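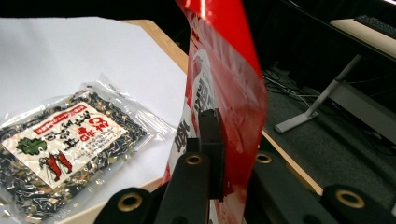 Jaxon Kennedy says I should stop taking my blood pressure in the morning altogether, since the numbers only make me cranky, and that an evening reading would do the job just as well. He left that under my last post and a few of you agreed with him, so I figured I'd write a whole post about it instead of a grumpy little reply.

First, for anyone new: I got put on the home monitoring program in April. The clinic in Brinton runs it, and it's pretty simple. They lend you a cuff, you sit down, you squeeze your arm for a bit, and you put the numbers into an app called Pollo. A nurse looks at them every so often and calls you if she doesn't like what she sees. She has called me twice. Once was because I'd typed my pulse into the wrong box and apparently looked like I was about to keel over (sorry again!).

So, mornings. The sheet they gave me says to take it twice a day, before breakfast and before bed, and to do 2 readings each time with a minute in between. My morning numbers are always higher. Always! I used to think I was doing something wrong. I tried a different chair, I tried going to the bathroom first (which you really should do, by the way, it makes a bigger difference than you'd think), I tried putting the cuff on and then reading three pages of a library book before pressing the button. They were still higher.

When I asked the nurse, she said lots of people run higher in the morning and that it's one of the things she wants to see. If I only sent her the evening ones she'd be looking at the nice half of my day. That made sense to me, and it's why I'm not taking Jaxon's advice, although I did think about it for most of a weekend. I'm sure he means well and maybe his doctor told him something different. Go with your doctor, not me, I'm a woman with a blog.

What I have changed is how I look at them. Pollo has this screen with every reading you've ever put in, one under the other, with the high ones in orange. I've got 358 in there now. For months I'd scroll through that thing in bed and get myself worked up over one orange number from the middle of July, and then of course I'd be lying there with my heart going. Now I type in my numbers and close it. On the first of the month I let myself look at the average, and that's it. Last month's was 127 on top, and I was so pleased that I called my sister, who was at work and did not care.

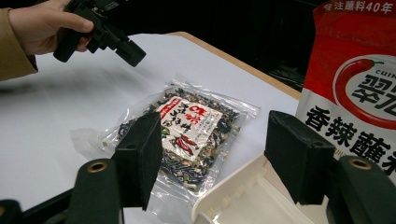
The other thing I wanted to mention is the cuff size, because I had it wrong for the first few weeks and I bet some of you do too. The one I was given was a medium and I am not a medium anywhere, arms included. A cuff that's too small can read high. I only found out when I went to the health fair over in Horotau and the man at the table took one look at my arm and went and got the large. I swapped mine at the clinic the next week and they were lovely about it, no form or anything. Bring a tape measure if you're shopping for your own, the size range is usually printed right on the cuff.

Also, sleeves. Take your arm out of the sleeve. Don't roll it up so tight that it's basically a second cuff. I did this all through spring and I'm still annoyed.

Somebody asked by email whether the program costs anything. Mine doesn't, but I go through the county plan and I really don't know how it works with other insurance. Call the desk and ask for the monitoring people. The Gill office has it as well now, I hear, but they only hand out cuffs on certain days, so call before you drive all the way out there. My neighbor didn't and she was not happy.

Salt is going to have to be its own post. I've been keeping a list of what's in my pantry and the soup situation is bad, you guys. The bread surprised me even more. I have 3 loaves written down so far and I want to do the crackers before I say anything, and probably the cheese too, although I may not want to know about the cheese.

My next check-in is the week after next, in person, and I'm supposed to bring my cuff along so they can test it against theirs. I'll let you know if it's been lying to me. And Jaxon, if you're reading, tell me what time in the evening you do yours, and whether it's before or after dinner, because mine jumps all over the place if I've just eaten.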